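# The Smoke at Kalness

In the village of Kalness you can smell lunch before you can see the shop. The road comes down from the hill, the fish sheds are on the left, and by 10 in the morning the smoke from Gunhild Toft's ovens is already lying over the parking lot.

She smokes mackerel, eel when she can get it, and pork belly, which is the thing people drive for. I drove two hours for it in December, with the heater broken, and I was not the only one in the line with a cold nose.

Toft learned the work from her uncle, who had a smokehouse at Husik and was of the opinion that pork should never share an oven with fish. His niece has another opinion. Her belly goes in on the rack over the mackerel for the last 30 minutes, and takes from it a taste that I can only describe as the sea standing a little behind the meat. Some of my friends find it strange. They ate it all the same.

The meat lies first in salt, brown sugar and crushed juniper for 2 nights. Then it is rinsed, dried, and hung over alder. She does not use a thermometer in the small oven. She puts her hand flat on the door and counts in her own dialect, and if she must take the hand away before seven, she closes the damper.

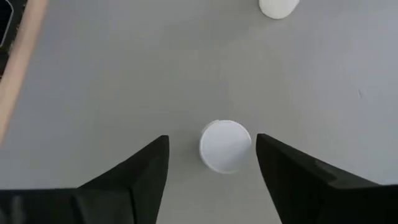
*A small white cylinder on a pale grey tabletop.*

The bread comes from Rahimi, the bakery across the harbour, and I want to say something about this bread. It is a flat loaf with nigella seed, baked dark, and it was not made for pork. The family began to send it over when Toft's old baker retired, and now the belly sandwich cannot be imagined on anything else. It is served with pickled onion and a mustard that is too strong for children. There is butter if you ask. You should ask.

On a winter day she sells around 300 sandwiches. In the summer week when the Brendari boat race finishes in the harbour it is 1,000, and in that week I would advise you to stay home, or to come at eight when the shutters go up and the first belly is still whole.

I asked Toft if she would open a second shop in the city. She was cutting at the time and did not stop cutting. "Who will put the hand on the door?" she said.

There are four stools along the window and no table. Most people eat in their cars with the engine on and the paper open on their knees, and my own car has kept the smell since then. Cash and cards are both taken. The eel is usually gone by noon.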